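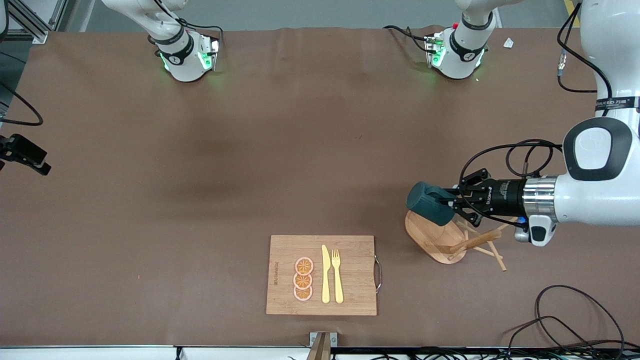
Ronja Moen asks whether a bench station that can pick up a cup can also be left alone with a breakfast table, and if it can't, what exactly a buyer would be paying for.

The short answer to the first part is no. The rest of this page deals with the second.

Fladmont Bench Station
Reading time: 7 minutes
Print this page | E-mail this page

Overview

The Fladmont is a fixed work station for trying small manual tasks with robot arms. It is supplied by Pulten to test kitchens, packing rooms, repair shops and training departments. It does not drive from room to room and has no means of opening a door. Items must be within reach of the arms, on the work surface or on a fixture attached to it.

Buyers fall into two groups. The first has a defined job, such as moving coated parts from a drying rack to a tray, and wants to know if the job can be automated before paying for a production cell. The second has a list of chores and wants to know which ones are worth studying. The station serves both, but the second group should read the section on task ratings before requesting a quotation.

What the station does

An operator shows the station a task by guiding the arms through it. The station stores the motion together with the views from its cameras. After enough demonstrations, the task can be run under supervision with the objects moved to new positions. Fixed routines can also be entered by hand where parts always arrive in the same place. For many shop-floor jobs the fixed routine is the better choice. It is faster and easier to check, and a fault in it can be traced to a single step.

Learned tasks accept more variation in position than fixed routines do. They accept less variation in the objects than most buyers expect. A station trained on one cup will usually manage a second cup of similar size and wall thickness. A tall glass with a wet outer surface should be treated as a new task.

Task ratings

Pulten rates chores on a four-level scale. The rating applies to the chore as performed on the station, with the standard gripper, by a trained operator's configuration. It is not a prediction for other equipment.

Level A: can be left to run between checks
Level B: runs with an operator in the room
Level C: runs with an operator at the stop control
Level D: demonstration only

Household tasks

Standing a rigid cup upright: B. The cup can be taken by the wall or across the body. Thin plastic deforms if the grip force is set for ceramic.

Placing a cup on a rack or tray: B for a flat tray, C for a rack with narrow pegs. Light wooden racks should be clamped. A rack that shifts during the first contact will be in the wrong position for the second.

Sorting plastic cutlery: C. A knife and fork lying parallel and almost in contact are a poor starting condition for parallel fingers. One finger must enter the gap between the handles. If there is no gap, the arm has to push one piece aside first, and the push must be taught as a separate step. Cutlery spread out by a finger's width rates B.

Moving fruit slices from a cutting board: C for firm slices lying apart, D for slices that overlap. With overlapping orange slices the fingers tend to take the top one and drag the next. Soft flesh gives little resistance, and the force reading on the standard gripper is too coarse to tell one slice from a pair. A spatula fitting improves the result on a board with a low edge.

Lifting an empty cutting board: B if the board has a handle that stands clear of the table, C if it lies flat with no handle. Boards carrying food rate D, because a tilt that would be harmless with an empty board sends the load onto the table.

Wiping a flat surface: B. Coverage is reliable. The station does not judge whether the surface is clean, and an operator must look.

Folding a tea towel: C. Results vary with the fabric.

Washing dishes in a sink: not rated. The station is not sealed against water.

Shop-floor tasks

Loading identical parts into a tray: A, with a fixed routine and a locating fixture.

Picking mixed parts from a bin: C. Shiny parts rate lower than matte parts of the same shape.

Inserting a plug into a socket: B where the socket is fixed and the cable is held by a clip, D where the cable hangs free.

Closing a carton: B for pre-creased cartons, D for used ones.

Driving screws: A with a fed screwdriver, not rated with a hand tool.

Sweeping chips from a bench: B. Use the brush fitting. Do not use compressed air near the cameras.

Reading the ratings

The pattern in the two lists is plain enough. Rigid objects that start apart from each other and end on a flat surface are manageable. Objects that are soft, stacked, wet, tangled or pressed together are hard, and most kitchens consist of these. A shop floor has them too, but a shop floor can be rearranged to suit the machine. Few households will put their forks down a finger's width apart.

Ratings also describe single tasks. A chore is a series of tasks, and errors carry over. If clearing a table is broken into six steps and each one rates B, the chore as a whole should be planned at C. The weak points are the changes between steps, where the arm has to decide that the last item was in fact released and the next one is where it should be. Buyers preparing a trial should write out these changes first and the movements second.

Speed is a separate matter. On every household task in the list above, a person is faster than the station. For the tray-loading task the station is slower per part and still useful, as it keeps the same pace through a shift. No payback figures are given for household tasks. There are none worth printing.

Work surface and layout

The station is supplied with a matte surface covering. Matte coverings reduce glare in the camera views and give light objects some contrast. Slight wrinkles near the far edge do not affect operation. Wrinkles under the work area should be smoothed out before teaching, as a thin object resting on one will sit at the wrong height.

Keep the following in mind when laying out a task:

- Place the items that will be handled most within reach of both sides of the station.
- Leave clearance behind any object with a handle.
- Remove labels and paper scraps from the working zone before a supervised run. The station may attempt to avoid them.
- Route cables away from the near edge. A loose cable loop on the surface can be caught by a forearm on its way down.
- Leave slack at the wrist. A cable that is tight at rest will pull on the gripper at full rotation.

The standard gripper has parallel fingers. Finger pads are a wear item and should be replaced after 12 months of regular use, or sooner if the surface is polished smooth. Spare pads are sold in sets of two.

Alternative fittings

Burkov suction fitting. For flat, sealed surfaces such as carton panels and glazed plates. Unsuitable for bread, cut fruit, cloth and unfinished wood.

Simões soft fingers. For produce and thin-walled containers. Holding force is lower than with the standard gripper, and full cups should not be carried with them. They improve whole oranges from C to B. They do not change the rating for overlapping slices.

Brush and spatula set. Fits the standard gripper without tools.

Changing a fitting requires recalibration. Tasks taught with one fitting must be taught again with another.

Supervised trial

Pulten offers a supervised trial before purchase. The buyer sends the objects, or a close match, with a written description of the task. Send worn and damaged examples along with new ones. A trial run on new parts gives a rating that will not hold in the second month of use.

Ashok Solanki handles trial requests and returns a written report with a rating for each step. Tasks rated D are reported as D. The next intake is in February, and the objects should arrive before the trial is booked in.

Requests for whole-household trials are declined. A single chore at a fixed table is accepted if it can be stated in one sentence, for example: move the cup to the tray and put the cutlery in the holder. "Tidy the kitchen" cannot be tested in this form.

Limits of use

The station must be stopped before anyone reaches into the work area. It is not intended for use around children or pets. Sharp knives are excluded from all learned tasks, and plastic knives are used for teaching and trials. Hot liquids are excluded. Food handled during a trial must be discarded.

The stop control must remain within the operator's reach at levels B, C and D. At level A the station may run unattended between checks only inside a guarded area.

Questions from buyers

A laundry service asked if the station could pair socks. Matching by color is possible under even light. Separating two socks that cling together rates D.

A café asked for a rating on loading a dishwasher. The lower rack is outside the station's reach when the machine is at floor level. With a rack placed on the work surface, rigid plates rate C.

Ronja Moen's second question was whether the household ratings are expected to rise. Ratings are changed when a trial supports the change. Standing a cup upright moved from C to B in this way. Overlapping slices have been tried with all the fittings listed on this page and remain at D.

Ordering

State the intended task, the voltage at the point of installation and the fitting required. The surface covering, standard gripper and one set of finger pads are included. The brush and spatula set is ordered separately.

Print this page | E-mail this page

Contact Pulten | Copyright Pulten, all rights reserved | Back to top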